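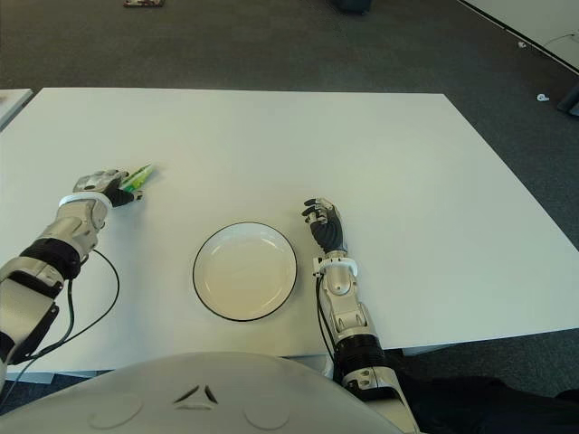 Waketti has been trying to get a two-armed robot to lay and clear a table since May, and the engineer who runs the manipulation work there is careful about the word "can". Asked whether machines can do household chores yet, she divides the question before answering it.

"A chore is a chain of steps," she says. "Picking up a plate is a step. Clearing the table is a chain. We are fairly good at steps. If you want to know about chores, you have to multiply the steps together, and then the figures look a lot worse."

Her group keeps a log of complete runs. A run begins with items on the table in positions the software has not been given, and ends when every item is where it should be or a person has to step in. The most recent batch was 166 runs. She will not give a single success rate for it, on the grounds that the runs were not equally hard, but she says the failures were concentrated at two points: the first contact with a flat object, and the handover from one hand to the other.

The plate is the standard case. A person slides a fingertip under the rim, tips the plate up and closes the thumb over the top, usually while looking at something else. A robot hand with thick finger pads has very little room to get underneath.

"A shallow plate on a flat table is close to the worst thing you can offer us," she says. "The gap under the rim is small, the surface is smooth, and if you push from the side the plate moves away. White on white doesn't help the vision either. You can put a coloured mat under it and the numbers go up, but then you have measured the mat."

The method they have settled on for now uses both arms. One hand steadies the far side of the plate while the other works under the near edge. It is slow, and it means that a hand already holding something has to put it down first. Planning when to let go of one object in order to deal with another takes up more of the group's time than the gripping itself.

Speed is the figure visitors ask for first. A person at Waketti clears the test table in 20 seconds without hurrying. The robot, on a run that goes well, needs nearly 14 minutes. Much of that is spent stationary, checking where the object has ended up after each contact. Cutting the checks makes the run quicker and the failures more frequent, and the group has gone back and forth on the setting several times.

On the shop floor she sees a different picture. Hullix, a packing firm that trials Waketti's software, uses it for sorting small parts into trays. The parts arrive at the same height, the lighting is fixed, and a dropped part falls into a bin and comes round again.

"They designed the mistake out of it," she says. "If the hand misses, it costs them a few seconds. In a kitchen, if the hand misses, you have a broken bowl and somebody barefoot."

She is doubtful about demonstrations, her own included. A film of one good run says that the run is possible. It does not say how often, or how much was tidied beforehand. Waketti now publishes its failed runs alongside the good ones, a practice she would like to see become normal, and she reads other groups' results with attention to the starting conditions before anything else.

Cables are a nuisance she mentions without being asked. They pull on the wrist at certain angles, and a loop lying on the table can catch a light object. The planner treats them as part of the arm, with a margin, and the margin takes away some of the reach.

So which household job would she hand over first? Wiping a bare table, she says, after some thought, and then sorting clean cutlery into a drawer, provided the drawer is already open. Laundry she puts much further off. Anything involving a wet glass she declines to put a date on.

The next batch of runs will use the same table with two changes: more kinds of tableware, and no reset by hand between attempts. She expects the results to be worse.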